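May 10, 2021
Skistham bench, planner branch, notes as I go

Picking up from where the March notes stop. Goal today is to get the two-arm planner to stop replanning in the middle of an approach. If that works, merge Balaskas into main and go home. If not, at least know why.

Terms, for anyone reading this later. Balaskas = the task planner. Zirkenow = the perception node, detections plus tracking. Skuvville = the logging/replay tool. Names were not my idea.

State at start:
- Balaskas at head of branch, clean build
- Zirkenow on the release build, not touching it today (touched it anyway, see below)
- left and right controllers both on the new trajectory server
- Skuvville recording everything incl. raw depth, disk has room

First run. Left arm starts toward the goal, gets partway, stops dead, replans, starts again, stops. Classic stutter. Right arm fine as it isn't being asked to do anything. Killed it by hand.

Pulled the log into Skuvville and stepped through. Every stop lines up with a new world update from Zirkenow. The planner gets a pose, compares to the pose it planned against, decides the object moved, throws the plan away. Object didn't move, tracker output did. Difference is tiny, way smaller than the finger opening. So the check is too strict or the tracker is too noisy. Probably both.

Looked at the check. It's an exact compare. Exact! On floats. There's a comment over it that says "temporary" with my initials on it. Ok.

Replaced with a tolerance, separate for position and rotation. Rotation matters more than I thought: for anything round the yaw is meaningless, the fitter picks whatever it likes each time, so a round object "spins" in place constantly and each spin is a replan. Added a symmetry flag to the object model. If the object is flagged as symmetric about vertical, yaw gets ignored in the compare and also in the grasp candidates. Should have been there from day one.

Second run. Much better. Approach goes through in one piece. Then it hangs.

Hang is not the stutter, different thing. Planner log says "waiting for lock: shared_zone" and sits there. The other arm's process is holding it. Other arm hasn't been asked to do anything, so why does it have the lock? Dug for a while.

Ok got it. On startup each arm process takes the shared zone lock, checks whether its own start pose is inside the zone, and releases if it's outside. Right arm's start pose was changed in March, nearer the middle, and now the padded hull of the gripper pokes into the zone. So it takes the lock and never lets go, by design, as it thinks it is in there. Technically correct. Useless.

Options I wrote down:
a) move the start pose back. Easy, but Vangelis wanted it there so the wrist camera has a better angle
b) shrink the padding. No
c) split the zone so the lock covers a smaller piece
d) drop the zone and do proper swept volume checks between the two arms

d is the right answer and is not happening this afternoon. Went with c. Zone is now two cells, a left one and a right one, with a seam down the middle, and an arm needs both only if its trajectory crosses the seam. Lock order is fixed, left cell first always, so no deadlock. Wrote that in a comment in capitals.

Setup for the sort runs as it stands now:
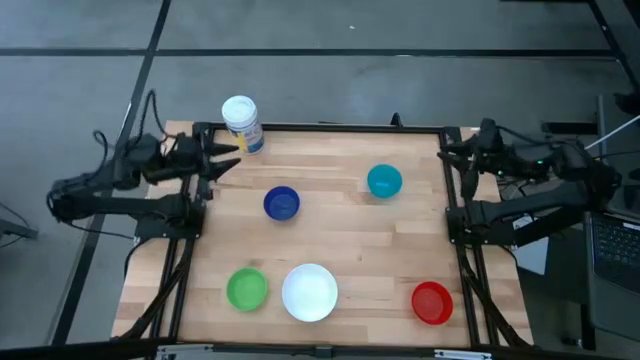 Why not let both arms plan together as one big robot and skip the locks altogether?
Planning time. The joint planner works, but it searches both arms' joints at once, and it times out often enough that the locks are faster in practice even with the waiting.

Back to it. Bowls as targets, one bowl per goal, colors come from Zirkenow as class names. Blue, teal, green, white, red.

Teal/blue mix-up, again. Teal comes back as blue on some updates and flips back on the next. Then there are two blue bowls in the world model and the goal "blue" resolves to whichever is nearest the arm. Left arm went for the correct one, right arm went for the teal one. Both perfectly happy about it.

So much for not touching Zirkenow. Checked the color step. It averages hue over the whole mask, and the mask includes highlights, and a highlight on a glossy surface drags the average off to wherever. Changed it to drop pixels over a brightness cutoff before averaging, and use the median. Replayed the same log through Skuvville with the new node. Flips gone on that log. One log is one log. Need to try it under different lights before I believe anything.

Also added: class label is now sticky. A track needs to see the new label for several updates in a row before switching. Vangelis doesn't like this, says it hides the real problem. He is right, but the planner needs something steady to plan against and the raw label is still in the log for anybody who wants to look. Compromise, sticky label goes to the planner, raw label goes to the log and the debug view. Flag to turn it off is sticky_labels=false.

White bowl against pale wood. Was expecting trouble with this one and it's mostly ok on color, but the depth edge is soft, so the fitted rim radius wanders a bit between updates. The grasp planner uses rim radius to place the finger over the edge. If the radius is off by much the finger comes down on top of the rim in place of straddling it. Put a clamp on it: if the new radius differs from the running one by more than the tolerance, keep the old and log a warning. Not proud. Better fix is to fit the rim across several updates together. TODO.

The green and white ones being close together is a good test, leave them like that. Side grasp on the facing edges is blocked for both, and the planner should pick a grasp on the open side. In sim it does. It takes longer to find since it samples all round the rim evenly and tosses the ones in collision. Could bias the sampling away from the nearest neighbor. Cheap to do, put it on the list.

Sampling budget. Was 500 candidates per grasp query. Raised it to 2,000 to see if the close pair gets solved more reliably. It does, but the query gets slow enough that the watchdog in the executive thinks the planner died and restarts it. Which clears the world model. Which triggers a fresh query. Loop. Ha. Back to 500, and wrote the bias thing after all, took less time than arguing with the watchdog. Candidates within a wedge facing the nearest neighbor get thrown out before the collison check. Sim is happy, and quick.

The watchdog thing still needs a proper fix tho. Planner should send a heartbeat from its own thread, currently it's sent from the same loop that does the sampling, so a long query = no heartbeat = dead as far as the executive knows. Filed it. 2 lines to fix, probably, plus a test.

The white container with the lid at the top of the table. It isn't in the object models so Zirkenow reports it as "unknown, tall" and the planner puts a box around it. Good, that's what unknown is for. But the box is axis-aligned and padded and comes out fatter than it needs to be, and with the left gripper parked right near it the start state is flagged as in collision. Planner refuses to plan from a start state in collision. Fair.

Tried: allow start-state collision with padding only. I.e. if the unpadded shapes are clear and only the padded ones touch, let it plan out, with the rule that the distance has to grow along the first bit of the path. This is the same trick the old planner had and that we dropped in the rewrite, for reasons I can't find written down anywhere. If anyone remembers, tell me before I merge.

Works in sim. Arm backs off first, then goes. Backing off looks a bit silly but correct.

Should also fit a cylinder to unknown-tall things when the points support it. Less waste than a box. Later.

Vangelis Makris went through the diff with me. His comments:
- the tolerance values should be in config and not in the header. Done
- symmetry flag should be an enum, there'll be things with two-way symmetry too. Agreed, not done
- the two-cell zone is fine, but write a test where both arms want to cross the seam at the same moment. Done, passes. Right waits for left, as it should
- sticky labels, see above. We'll come back to it
- rename shared_zone, there isn't one zone anymore. Done, and broke the launch file, and fixed the launch file

Full run in replay, start to finish, no stutter, no hang, no wrong bowl. Replay doesn't tell me about the controllers of course. Timing on the real arms is different, trajectory server adds its own delay between accept and first motion, and the tolerance check runs in that gap. If an update comes in during the gap it can still cancel. Think I want to freeze the goal pose at accept, and only cancel on a big change. Two thresholds then, a small one before accept and a bigger one after. Wrote it, haven't run it.

Not merging today. Want the gap thing tested on hardware first, slow speed, hand on the stop.

Open:
- goal freeze at accept, run on the real arms
- heartbeat on own thread
- symmetry enum
- rim fit over several updates, remove clamp
- cylinder fit for unknown tall
- color step under other lighting, record new logs with Skuvville
- find out why padded-start escape was dropped from the old planner
- swept volume between arms (someday)
- update the Balaskas readme, still describes the single zone

Logs are under today's folder on the Skistham machine. The first two are the stutter and the hang, keep them, want both as regression cases. Rest can go when the disk gets full.

Note to self, the Skuvville replay clock drifts if you pause and scrub backward, the updates come out in the wrong order and the tracker goes nuts. Lost a good while to that before I noticed it was the tool and not the node. Restart replay instead of scrubing.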